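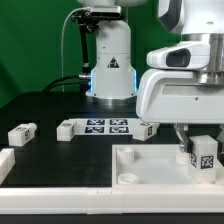
Tag-only pose vs. learned grasp: results from our block sorting runs
Posted by vmarar

Wrote up the numbers for the block task on the Altitz controller. 186 episodes total, each one a pick of a tagged block and a place into the tray. Fixed camera for the coarse pose, wrist camera for the last part of the approach. The four-tag board on the table gives the world frame, so we don't redo the hand-eye calibration between sessions.

Tag-only baseline failed on 47 episodes. The learned policy failed on 18, same start positions. Most baseline failures were at the tray, with the block hitting one of the posts on the way down.

Venkatesh Marar

kioko_f
How are you scoring a place? If the block ends up leaning on a post, is that a success?

vmarar
No. Flat on the tray floor or it's a fail.

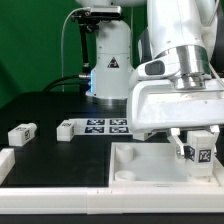
The part I care about is the lowering. With the block already in the fingers, the baseline trusts the pose it had at pick time. The policy keeps correcting until release.

mrema_lab2
Then you're comparing open loop with closed loop. Close the loop on the tag baseline and I think the gap mostly goes away. We did this on Vellosmont last January and got nearly all of it back without training anything.

vmarar
Fair, but the tags on the block are partly hidden by the fingers at that point. What would you servo on?

mrema_lab2
The finger tag. You have one.

kioko_f
I don't agree that fixes it. The finger tag tells you where the finger is. If the block slipped in the grasp you still don't know.

mrema_lab2
How often does it slip though

vmarar
Didn't log slip. I can go back through the wrist video.

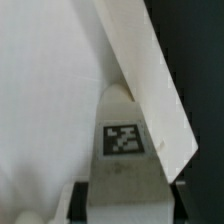 Wrist view, finger tag

kioko_f
That tag is a bit blurry. What's your detection rate on it?

vmarar
Haven't measured it separately. I'll run the Kurnomix detector on 575 wrist stills and post what I get.

mrema_lab2
Post the closed loop baseline too please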